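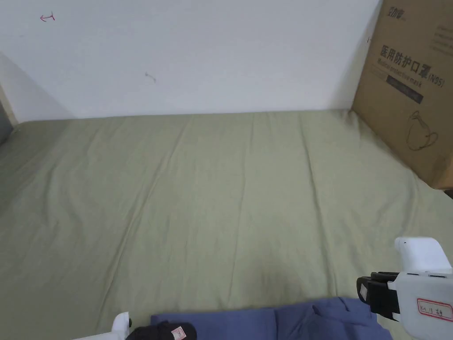 Trosbridge Textile Conservation Workshop, Dye Bench

Home | Notebook | Recipes | Stores | Contacts

Last updated: November
Reading time: 4 min

Entry: the green problem, continued

Back to the green. The Sallen chart calls the shade we want "sage," a word that has covered everything from split peas to battleship over the years. I've been trying to get it on cotton for the better part of two months, and the shelf of rejects now has its own shelf.

Where I left off: weld for the yellow, indigo over the top, iron to sadden it. On paper this is a recipe a patient child could follow. In the pot it gave me a fine even yellow, then a fine even teal, then a color I can only call pond. The iron was the culprit. I was adding it by the spoon, and the spoon is apparently not a unit.

So, today, from the beginning and with the scale plugged in.

8:30. Scoured the new lot of Adugna cotton, plain weave, undyed. It was sold to us as ready to dye. The water came off the color of weak tea, so it was ready to dye in the sense that I am ready to run a marathon. Second scour came off clear. Skip this and the mordant goes on in islands, see last month's entry, the one with the coffee ring on it.

Mordant was alum acetate, warm, with the cloth moving the entire time. I have tried leaving it alone and going to answer email. The cloth always knows.

Then chalk bath, rinse, into the weld at 64 C. I held it there this time. The old sheet in the binder says "hot," in pencil, underlined twice, which must have been a comfort to whoever wrote it. Above that the yellow starts going brown on me, and a brown yellow under indigo makes mud whatever you do later. Forty minutes, lifted, aired, and it looked like a highlighter. Good. It has to look too loud at this stage.

Indigo: three short dips in the weak vat. The vat was sulking (blue right through, no coppery skin on top), so I fed it, warmed it, and had lunch. By 1:15 it had forgiven me. First dip gave a bright grassy green, second took the grass down, and the third landed so close to the Sallen chip that I got suspicious and carried it to the window. Still close. A touch clean, that's all, like something that has never been washed.

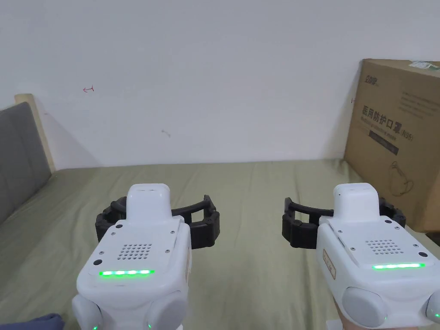
Which left the iron. Made up a stock solution, 1 g ferrous sulfate to 1,000 ml, and went in by measured amounts on cut strips before letting it anywhere near the full piece. Strip A did nothing visible. Strip B was the one. Strip C was pond again, and I was almost glad to see it, as one is with an old enemy at a reunion. I've stapled all three inside the back cover with the amounts written on the cloth itself, the tag system having failed us when the tags came off in the rinse.

Full piece went in at strip B strength and came out greyer than strip B. Of course it did. My best guess is the liquor ratio: the strips had a whole beaker to swim in and the big piece was wedged in the pot like a commuter. Next time use the wide pan from Citton, the one currently full of walnut hulls that everybody claims belong to somebody else.

Still, it's usable. On the reel it reads as a slightly tired grey-green, and slightly tired is what the lining needs, considering what it will be sitting next to. I would put it within one step of the chip. In daylight, anyway. Under the tube over the sink it looks like hospital paint, but then so do I.

Fastness: cut a strip for the window test, half covered with card. Weld is decent in light, iron helps it, indigo will outlive us all, so if anything shifts it should shift blue. The last lot did exactly that after I'd told everyone it wouldn't. I am making no announcements.

Crocking: rubbed with white cotton, dry and then damp. Dry was clean. Damp left a bluish smear, faint, meaning the indigo is sitting on top of the fiber and wants another hot soap. Did one at 4:00. Smear fainter. Will do another tomorrow and call it finished at that point or shortly before.

Stock notes. Weld is down to the one bag and the bag is mostly stems. Soda ash fine. pH strips: the tub on the window ledge got damp and they all now report the same number whatever you dip them in, so throw them out, please, and stop putting them back. If anyone is ordering from Citton, ask whether the chalk still comes in the small size. The big sack is a commitment.

To do
- second hot soap on the full piece
- repeat strip B in the wide pan, once dehulled
- copy the iron amounts into the binder, in ink
- find out who has the other thermometer, mine reads about 2 degrees high and I only remember this afterward

That last one does mean the 64 above was probably 62. Leaving it as written, corrected here.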